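A place for the tape: Gifty Gbeho on sorting a small workroom

Posted 18th February

Gifty Gbeho talks fast and tidies while she talks. I had a notebook, she had a bin bag. We got through most of my questions, not in order.

She runs a two-person mending and parcels business, Mikine, out of a back room in Gruneck. Bags, straps, lamp shades, the odd toy. Things come in broken, go out in a box. Last year 1,886 parcels went out the door. All of them taped shut on the same black table.

"People think the mending is the job," she said. "The job is finding the tape."

So, the tape. It used to live wherever it was last put down. Windowsill, floor, once inside a customer's bag that then got mailed to the customer. She was mad about that for a week. Now it has an address, and the address is a black wire basket with a bar along the front and another along the back.

"Anything open. If it's got a door or a drawer I will lose it in there. With the wires I can see the roll from the other side of the room."

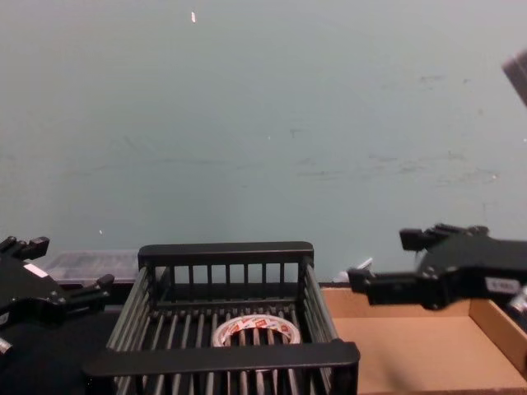
The basket on the black tabletop, tape laid flat inside.

One roll at a time, that's the rule. Spare rolls stay on a shelf in the hallway and don't come in until the last one is down to the core. She tried keeping six on the table. "Six rolls, and every one had the end lost. You're there with your fingernail for ever."

I asked about the wall, a pale blue-green with a good few scuffs and streaks on it. Does it bother her?

"In May I'll paint. I said that last May too." She rubbed at a gray mark with her thumb, gave up. "Customers don't come back here. It's a working wall. Write that down."

I wrote it down.

The basket is really kitchen stuff, a dish rack. She isn't sentimental about what a thing was sold for. Her business partner, Ra, wanted a proper bench organizer and found one online for 127 dollars. Gifty said no before he had finshed the sentence. They argued for two days, then the organizer was out of stock and that was the end of it.

"He still brings it up," she said. "He'll say, oh, the organizer had a tape slot. I say we have a tape slot. It's the whole rack."

Behind the rack, a cloudy plastic container with a lid. Small parts, she says — buckles, snaps, the little screws off lamp fittings. She sorts it when she's on hold with the courier, Ceser, so it gets sorted a lot. Longest hold so far, 23 minutes. "I did the entire box. I was almost sorry when they picked up."

Next to the rack she puts a cardboard tray. Low sides, no lid. Orders go in the tray when they are ready to wrap and the tray has to be empty before anybody goes home. It doesn't always happen. She wants it to happen.

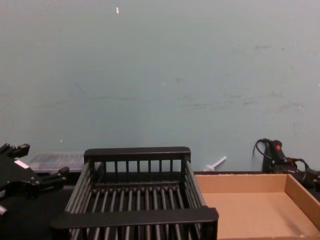
Rack and cardboard tray side by side, cords in the back corner.

The cords are a sore point. A black cable loops up the wall over in the corner past the tray, and there are more of them in a tangle under that. I asked what the plan was.

"Don't ask me about the cords."

I asked again later.

"OK. Velcro ties. I bought them, I have them, they are in a bag somewhere in this building." She laughed. "That's the trouble with a system, you stop where you got tired. I did the tape, I did the parts, I did the tray. Then it was dark out."

Her advice for anybody starting on a room like this? Pick the thing you swear at most. Do only that. Leave it a week and see if it's still where you put it — if it's wandered, the spot was wrong, not you. She moved the rack twice before it stuck. First it was by the door, where coats landed on it. Then under the window, too far to reach sitting down. Against the wall, it stayed.

And keep the top of the table for work. She doesn't like stacks. Ra likes stacks. They have a deal, he can stack in the hallway.

Before I left I asked if she'd do anything diffrently. Bigger table, she said, straight off. Then the phone went, it was the courier, and she reached for the parts box.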